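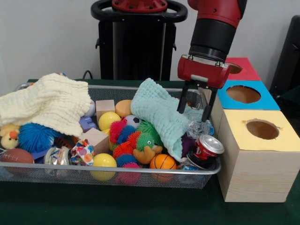

Narendra Lodhi writes that his department lost half a morning to this section last time, when the voter roll was loaded before the seats were set and every ballot came out with the wrong list of candidates. Set the seats first, he says, and print the seat list before anyone touches the roll. The steps now follow that order.

Home | Guide | Setting Up | Running a Vote | Results | Contact

Ivura Campus Elections – Set-up Guide
Updated May | By the Idero documentation desk

Section 3: Setting up a student union vote

You need an administrator login and the signed notice of election. Two people must be logged in to finish step 8. Neither of them may be a candidate or a candidate's agent.

1. Log in and open Elections, then New.

2. Enter the title exactly as it appears on the notice. The title is printed at the top of every ballot and can't be changed after step 8.

3. Under Seats, add each office on its own line. For councilor seats, choose the school or department from the list and enter the number of seats.

Note: If a school was renamed or merged during the year, use the name on the current roll. Old names stay in the list for past results only.

4. Click Print Seat List. Check it against the notice and have the returning officer initial it.

5. Under Roll, upload the voter file from the registrar. The file must be saved as CSV, with the student number in the first column and the department code in the second.

6. Compare the total on screen with the registrar's covering letter. If the letter says 3572 and the screen shows less, open the Rejected tab. Most rejected lines have a missing department code.

Caution: Do not correct the roll by hand. Ask the registrar for a new file and upload it again. Hand edits are logged and can be used as grounds for a complaint.

7. Under Candidates, enter names as they appear on the nomination forms. Choose ballot order: alphabetical or by draw. If the union's constitution is silent, the default is by draw.

8. Click Lock. The second administrator enters a password on the same screen within two minutes.

After locking

Withdrawals are still possible until polls open. Use Candidates, then Withdraw. The name stays on the ballot with a line through it, and votes for it are not counted.

Polling places

Add each room under Places. A single place can handle up to 700 voters – above that, split it by department code. At Bhatia Hall and other sites with weak wireless, install the Breso offline module on each polling laptop before 8 a.m. on polling day.

Caution: A laptop running offline must be synced before the count is opened. Results will not display while any place is marked Pending.

Continue to Section 4: Opening the polls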